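Home | Courses | Handouts | Field Methods | Calendar | Contact

Site Boundaries and Access Paths
Handout 4: Walking the fence line
Thursday, March 10, 2022
Instructor: Raíssa Leite

Bring this handout to the field session along with a clipboard, the long tape and two pencils. Wear closed shoes. The paths we use are unpaved and we walk them whether or not it has rained.

1. What a boundary survey is for

A boundary survey records what stands between one piece of land and the next, and what condition it is in. It does not settle who owns what. Ownership comes from the deed and the plat, which we covered in Handout 2. In this course the survey has three outputs: a sketch plan, a condition table and a short note on access.

Most of you wrote too much on the Skotovow exercise. The condition table should fit on one page. Use the codes.

G = good, no work needed
F = fair, look again next year
P = poor, repair
M = missing

A post that leans gets an F unless the mesh has come away from it. A post that is bent gets a P. If you can't decide between two codes, write the lower one and add a remark.

2. Numbering

Start from the end where you enter. Posts on the left side are L1, L2, L3 and so on, posts on the right are R1, R2, R3. A solid wall has no posts, so divide it into lengths of 13 feet and mark each length with a letter. The Omska plan gives the whole run as 1493 feet. Do not try to do all of it. Each pair takes 200 feet and stops.

Keep your numbers even if you find an error later. Cross out the entry, write the new one next to it and initial it. Renumbering halfway down is how the Biwott sheets ended up useless to the pair who came after.

3. Chain-link

Look at these in order, bottom first:

Base. Is the fence set in soil or on a curb? If there is a curb, note cracks, and note soil washed over it or from under it.
Posts. Sight along the line from one end. A bowed or leaning post shows much better from there than from straight in front of it.
Mesh. Check for sag, cuts and gaps at the bottom. Press it with a flat hand halfway between two posts.
Fasteners. Clips and ties are small and easy to skip. Record the missing ones by post number.

Mesh height is measured from the top of the base, so give the height of the curb separately.

4. Narrow corridors

A path with a fence on one side and a wall on the other counts as a corridor. Measure the clear width at the entrance, at each change in the ground surface, and at the far end. Measure from the face of the wall to the face of the curb, where there is one. The mesh sits back from that line and will give you a number that is too large.

Distances are hard to judge by eye in a long straight corridor. Posts farther off look closer together even when the spacing is regular, so tape the spacing between every pair of posts in your section.
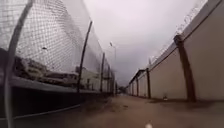

5. To hand in

Sketch plan in pencil, condition table, access note of no more than 284 words. Put both names on every sheet.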